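Cuiseur vapeur électrique Vurkar 16

Réf. 1419 - cuve blanche, panier vapeur en inox

Voilà un petit appareil qu'on a vraiment plaisir à laisser sur la table ! Le panier en inox se pose directement dans le haut de la cuve, son fond perforé laisse monter la vapeur partout, et les baozi ressortent bien gonflés, moelleux jusqu'au centre. Deux poignées blanches sur les côtés, un couvercle rond en verre pour surveiller la cuisson sans rien soulever.
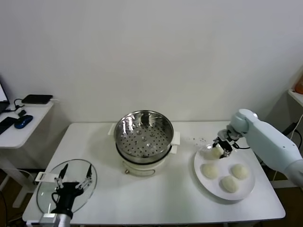 Pour des petits pains farcis, comptez 16 minutes, puis 3 minutes de repos avant de les passer sur l'assiette. Les légumes vont plus vite, et les raviolis aussi (notre péché mignon, avec un filet de vinaigre noir). Le panier se rince en un instant.

Livré avec panier, couvercle et livret de recettes signé Mitsuko Sekiguchi - gardez-le, sa pâte à brioche vapeur est formidable.

Prix : 57 €
Garantie : 3 ans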